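Open day at Prilta, or how I spent a Friday reading floor tape

I've wanted to get inside Prilta ever since they moved into the old Radwan building, so when they put up a signup sheet for their open day (2021-07-16, tours all afternoon) I grabbed a spot before I even checked whether I could get off work. Parking was a mess. Go early if they do it again next June, and don't bother with the lot behind the loading dock, it's for staff and they do check.

Our guide was Sang Lý, who runs safety for the two-armed robots. I figured the safety part would be ten minutes of slides and then we'd get to the fun stuff. Nope, it was the whole tour, and I loved it!

You start in the hallway with a laminated card, the house rules, which every new hire signs. There are 17 of them. I copied down the ones I liked:

No lanyards, scarves or loose sleeves past the tape.
One person holds the stop button and does nothing else. No phone, no notes, no coffee.
Say "hands out" before anyone restarts the arms, and wait to hear it back.
Props get checked before they go on the table.
If you're tired, trade places. You don't have to explain.

That second one got a lot of questions. A guy in our group asked why the operator can't just hold the button too, and Sang said they used to do it that way and the operator was always a beat slow, being busy watching the grippers. So now there's a second person, every single session, even for a five-minute test. They log who it was. The log for the current project (it's called Jorano) had 895 entries when we looked, and every one had two sets of initials on it. I checked a few pages like the nosy person I am.
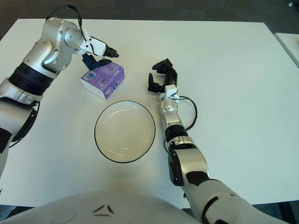 The tasks themselves are homey things, the kind of stuff you'd have in your kitchen or next to the couch. Sang's team has a rule about that too: nothing sharp, nothing with liquid in it, and nothing heavier than 330 grams unless the supervisor signs for it. They keep a little postal scale on a shelf and people really do use it. I asked if anybody ever rolls their eyes at weighing things, and Sang laughed and said the first week, sure, and then it's like buckling a seat belt.

Speed was the other big topic. When a person is inside the tape, the arms are supposed to run in slow mode, and the setting has to be read out loud by whoever has the button. I would've liked to hear more about how they picked the number, but the next group was already piling up behind us. (If you go, ask! And then write to me.)

My one gripe is the tape itself. It's the same yellow for "stop here" and "cable underneath," and I stood on the wrong side of one line for a good minute before Sang waved me back. I wrote that on the comment card. They said they're redoing the markings along with the new Prisitz training room, so maybe somebody had beaten me to it.

The tour ran over two hours and I was starving by the end. There were cookies in the lobby, mostly oatmeal, and I got a copy of the rules card to take home. It's on my fridge now.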